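Marks and dust on blown-up balloons, can I wipe them?

Posted by Skulwood in Parties and Crafts, March 2024

I am making a balloon garland for a naming party and I blew a lot of them up too early. They are plain latex ones in a pale blue, from a bag of 500, and they have been sitting in the spare room for 5 days. They have picked up dust, and a few have finger marks that show badly against anything dark. I want to clean them with a cloth before I tie them on. 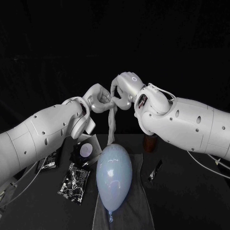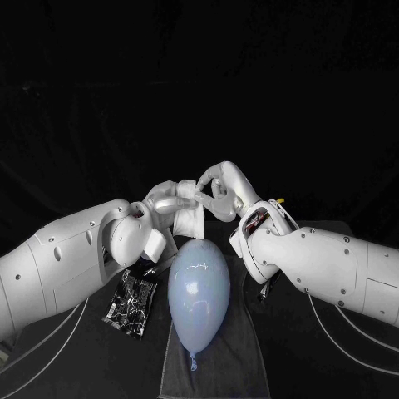

The one I tried first burst, though I might have caught it with a ring. Does the type of cloth matter, and should it be damp? Also, is there anything that keeps the shine on? I have more than 13 left to do and would like to keep them if I can.

Jernasura
Yes, you can wipe them. Use a soft cloth, microfibre or an old cotton T-shirt, and take your rings off. Wet it with cool water and wring it out hard. If you wipe with a dry cloth you build up static and the dust comes straight back.

Lay the balloon on a table with the knot towards you and hold it lightly by the knot end. Wipe away from the knot in long strokes and don't press. Go gently near the neck, as the rubber gets creased there and grit can sit in the folds. Let it dry by itself, out of the sun. Don't use washing-up liquid unless the mark is greasy, and then only a drop, rinsed off afterwards.

After 5 days some of the dullness won't be dirt. Latex goes cloudy as it ages and wiping won't bring that back. There are shine sprays for balloons, but try one on a spare first because some of them stay tacky.

Barajas
Just blow up new ones, they cost pennies. Mine always go soft by the weekend anyway.

Alanine
Agree with the damp cloth. Check the table as well, crumbs on a tabletop have burst more of mine than wiping ever did. I put a towel down first. Furniture polish is a bad idea, I used it in August and the balloons went sticky and popped overnight.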